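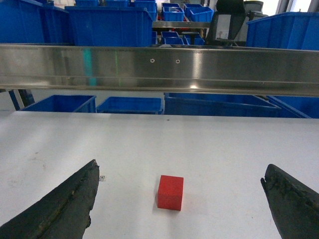

Bodham Begins Comparing Gripper Fingers and Camera Positions on Small Parts

Bodham has started a side-by-side trial of two sets of gripper fingers and two camera positions at its Umine workshop, with a small red cube as the standard test part. The trial will run through October and is meant to settle which combination goes into the company's next benchtop picking cell.

The fingers under test are the tapered pair Bodham has used on the bench until now and a flat-faced pair supplied by Sandoval. Both mount to the same arm and run on the same Pollden controller, with identical speed and force limits. Each combination of finger and camera gets 600 pick attempts, divided among fixed start positions on a white tabletop.

Camera position is the second variable. One camera rides at the wrist and sees the fingertips through the whole approach. The other looks out across the table from head height, with a steel rail and blue storage bins behind the work surface.

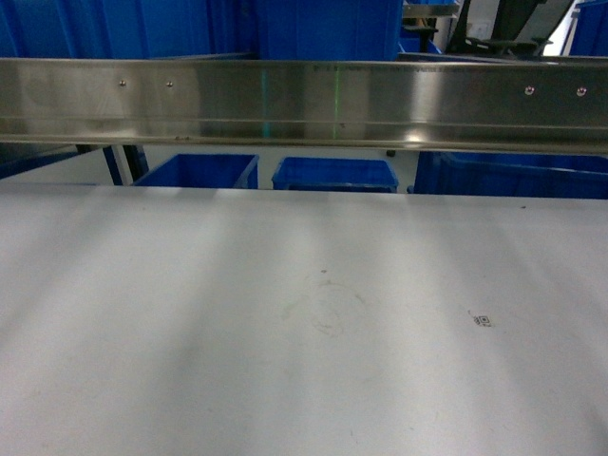
Aroha Goodwin

The head view is used for finding the part and planning the approach. The wrist view takes over for the last 54 millimeters of travel, where a small error in the part's position matters most. In the single-camera runs, one view has to do both jobs, and the controller is given no other information about where the cube is.

Calibration is repeated at the start of every block of runs. The operator clears the table, records a reference view from each camera, and checks that the far edge of the tabletop falls where the stored calibration expects it. A block is discarded if the check at the end disagrees with the one at the start. Reflections from the steel were a known problem in an earlier trial, so the background was left in place on purpose - a cell that only works against a plain curtain is of little use on a shop floor. 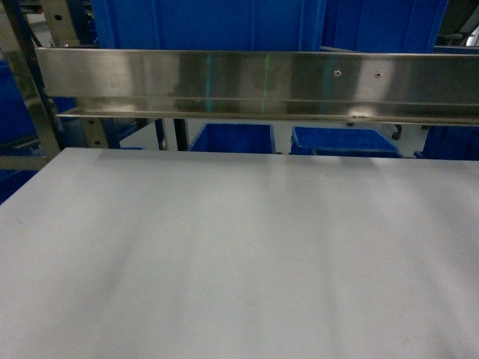
Raphaël Besnard would have put finger wear ahead of camera position in the test plan. In his view a worn pad changes the grip gradually enough that a comparison run over several weeks can end up measuring the age of the pads, and he would like a fresh set fitted at fixed intervals with the swap noted in the log.

The current plan allows for part of that. Pads are inspected after every 18 blocks and replaced if the surface has broken down along the inner edge or near the tip. Replacements are recorded by finger, left and right separately, as the two sides do not always wear at the same rate.

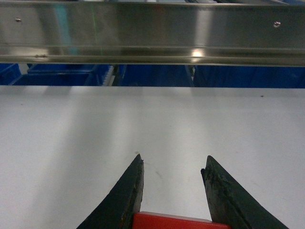
Grip failures are sorted into misses, slips and pushes. A push is logged when a finger touches the cube before closing and moves it off its start position. It counts against the camera setup unless the cube was already placed outside tolerance, in which case the attempt is repeated.

Bodham's earlier bench work covered 2,960 attempts with the tapered fingers and the wrist camera only. Those results will be kept separate, as they were collected under an older version of the controller software.

Results for the Sandoval fingers are due first. The head camera runs follow once that set is complete, and the paired-camera runs are last on the schedule.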